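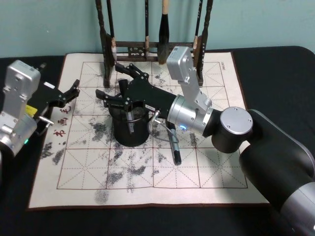
Mahlet Wubshet wrote:
I do not agree that a beginner should start with paper. Good paper costs money, and in the first month you throw away nearly all of it. With a water mat I practised 20 minutes every evening and I was never afraid of a bad stroke.

Henok Tilahun wrote:
Yes, but this is exactly my problem with mats. When the stroke disappears you cannot compare it with yesterday. My teacher asked us to keep every sheet from the first course. I have 292 sheets in a box and they are very ugly, but I can see where my horizontal strokes became steady.

Mahlet Wubshet wrote:
You can take a photo before it dries, Henok.

Henok Tilahun wrote:
I can, and then I never look at the photo. Also water does not behave like ink. It is thinner, it forgives too much, and then on real paper your line spreads and you are surprised.

Yabsira Bogale wrote:
May I ask something a little different? I am 63 and my hand shakes somewhat in the morning. Is it too late for brush writing, or should I choose the pen? My daughter says pen.

Eyerusalem Kumsa wrote:
Yabsira, please try the brush. You move the whole arm from the shoulder, so small shaking in the fingers matters less than with a pen. Write large characters first and write slowly. I started in July last year with only one brush, medium size, mixed hair, and I still use it for almost everything.

About care, because I saw many spoiled brushes in our class: rinse in cool water until it runs clear, shape the tip with your fingers, then hang it with the tip down. Do not leave it standing in the jar.
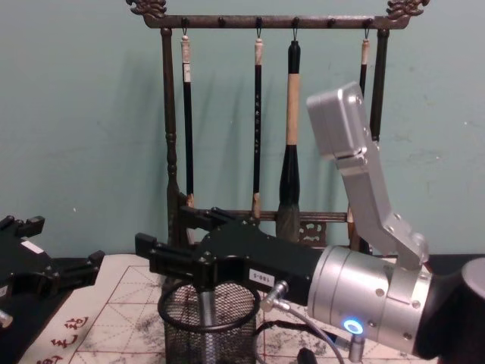
Brushes on a rack with dragon heads at the ends of the bar.

Natnael Tekleab wrote:
A rack is nice but not necessary. I dry mine flat on a towel – 19 brushes, no damage so far.

Eyerusalem Kumsa wrote:
Flat is fine too, I agree. Only standing in the jar is bad.

Yabsira Bogale wrote:
Thank you all. I will buy one brush and a mat, and a little paper for Henok.

Henok Tilahun wrote:
Please write the date on each sheet.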